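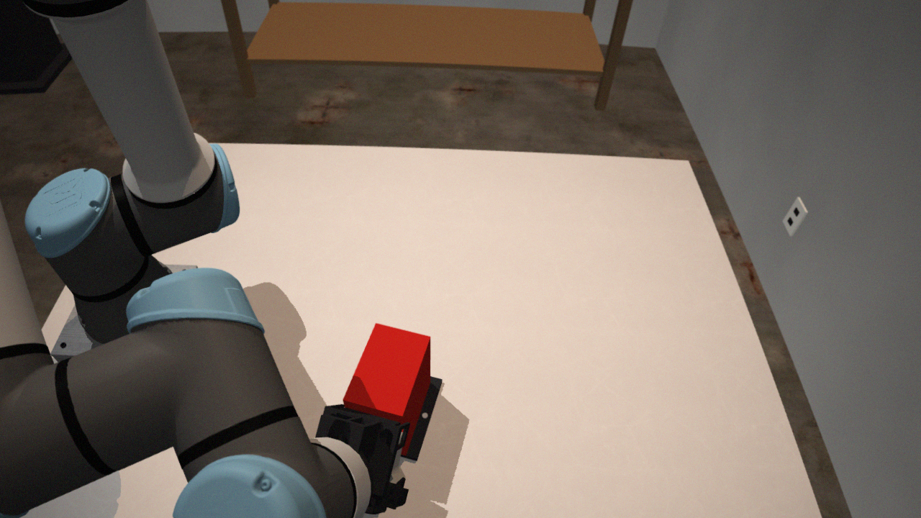 Hanna Skoryk
Press Officer, Wundano

Wundano to extend Karkonska storage site with second hall

Wundano will add a second hall to its document storage site on Karkonska, the company confirmed in January. The extension provides 766 square meters of shelved floor area and is intended for paper records with a retention period of ten years or longer. Construction has been awarded to Plinen, which also built the first hall.

The existing hall covers 524 square meters and has been at capacity since last spring. New deposits are currently held at a rented building in Fontes and will be moved once the second hall is approved for use. The rental contract in Fontes will then be allowed to lapse.

Both halls will be held at the same temperature and humidity set points. Air handling in the new hall is split into two independent circuits, so that one can be shut down for service while the other continues to run. Doors between the halls are fire-rated and close automatically on alarm.

"Most of our clients store files they hope never to open again, but they are required to produce them on request," said Gil-soo Nam, head of operations at Wundano. "The second hall lets us keep all of that material at one address and apply one retrieval procedure to it."

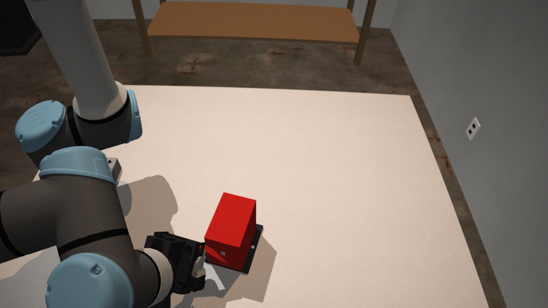
Red block and robot arm at a work surface. Image: Wundano

Clients with records in Fontes do not need to take any action. Box numbers and access codes remain valid, and storage fees under current contracts are unchanged. Some 292 clients will receive a written notice with the planned transfer period for their boxes. Retrieval requests made during a transfer will be handled by the next working morning – urgent requests can be marked as such on the order form.

Jin-sol Yook has been named site manager for both halls. Byung-chul Do remains responsible for client contracts.

Floor plans and the revised price list for new deposits are available from the press office on request.

Press contact
Hanna Skoryk, Wundano
Press calls are taken between 9 a.m. and 4 p.m.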